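Princess Layug
November 2019

Spent the morning sorting out the wicker in our place at Clovside. Posting as I go, mostly so I remember what I decided.

1/ We own too much of it. Baskets, trays, lids that fit nothing. Most came with us from the Langat apartment and went straight onto the shelves. It collects dust and it snags sweaters.

2/ My rule for today: each piece comes to the white table on its own or with whatever it gets used with. If I can say what goes in it, it stays. If I can't, it goes in the donation box.

3/ The tissue box cover stays. Light brown, woven, slot in the top. A bare cardboard box gets crushed in our house within 5 days. The cover fixes that, and the refill slides in from underneath.

4/ The shallow tray stays too, as long as it lives next to the tissue box. I tried it by the door for keys in June and it filled up with receipts and dead pens.
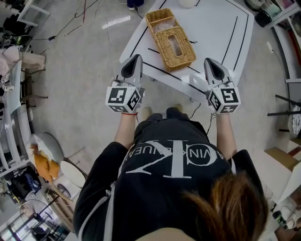

5/ End to end works better than side by side. Side by side they take up the middle of a table and you end up moving both to eat. In a line they can go against a wall and stay there.

6/ What goes in the tray: hand cream, lip balm, reading glasses. I'm leaving out the remote. It has a spot already and it never comes back from a second one.

7/ Cleaning, for those who asked last time. Dry paintbrush first, the cheap kind, working along the weave. Then a cloth wrung out hard in warm water with a drop of dish soap. Dry it in the open air. Don't soak it, the bottom will warp.

8/ For the inside of the tissue box I use the vacuum with the brush end on low. Lint packs into the corners and a cloth only pushes it around.

9/ Loose ends: tuck them back in with a blunt needle. If one is too short to tuck, snip it flush with nail scissors. I don't glue. I glued one years ago and the spot went dark and shiny.

10/ Meinir Prothero wrote to ask if the set was expensive. No. I got both pieces at the Kadari home store on Detholm Road, on the clearance shelf. The tray had a price sticker on the bottom that took longer to get off than all the rest of the cleaning.

11/ Final tally is 9 pieces kept and 4 in the donation box. The big lidded hamper is still undecided. The hinge is broken on one side but it holds all the winter blankets.

12/ Next is the fabric pile. I need to fold it before I can tell how much shelf it really needs, so that's a job for another morning.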